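工单 183：厨房路由器每晚断网，边修边记
2018年5月13日，星期日

接着上周的说。Granamen 那台路由器还是老样子，一到晚上就掉线，指示灯从绿变橙，过一会儿自己又好了。客服让我恢复出厂设置，我照做了两遍，没用！第二遍还把家里所有设备的密码重新输了一轮，输得我手都酸了。

先交代一下环境：宽带是 Skakar 的 200 兆套餐，光猫在走廊，路由器在厨房那头，中间走了一根 30 米的网线（去年11月装修时埋的，施工的人说是六类线，我也没拆开看过）。白天测速基本跑满，晚上就不行了，网页转半天圈，视频直接卡住。
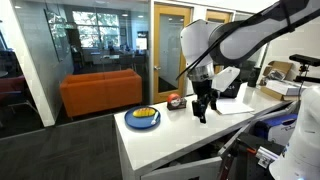
厨房这边的白色台面，蓝盘子也在上面。

今天上午做了几件事，按顺序写：
先把固件升到最新版，重启，日志里还是有“WAN 口断开”的记录。然后把无线信道从自动改成固定，5G 那边没什么变化，2.4G 好像稳了一点点（也可能是心理作用）。再然后换了根短网线，把路由器搬到走廊直接接光猫，连着 ping 了 900 秒，一个包都没丢。这就有意思了，同一台路由器，同一个电源，放走廊就老老实实的，所以我现在主要怀疑那根埋墙里的长线，或者是墙上那个 Funemura 的网口面板。

下午把面板拧开看了，里面有两根芯线压得很浅，用手一拨就动。我重新打了一遍线，协商速率从百兆变回千兆，当时真的高兴得想拍桌子！不过先别急着关单，晚上才是它发作的时间，我得再盯一盯。
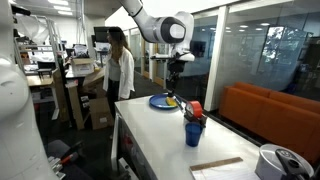
另外想问一下线材标记的事。Espinoza 的安装说明里让在网线两端各贴一个编号，我这边当初一个都没贴，现在走廊弱电箱里几根灰线长得一模一样，只能一根一根拔了试。打算这次补上，光猫端和面板端贴同样的颜色，通往厨房的那根就用红胶带吧，桌上那个红黑色胶带座里装着的就是红的，往线上绕一圈再用油性笔写个号，应该够用了。你们有没有推荐的编号方式？按房间编还是按端口编？我家口不多，但怕以后再加。

还有个小问题：日志时间比实际慢了八个小时，应该是时区没设对，可我在管理页面里翻了两遍都没找到改的地方。新固件是不是把这个选项挪到别处了？麻烦给个菜单路径。

目前状态：面板已重新打线，路由器搬回厨房原位，信道保持固定，其他设置没再动。今晚要是又掉线，我就把完整日志导出来传上来，工单先别关。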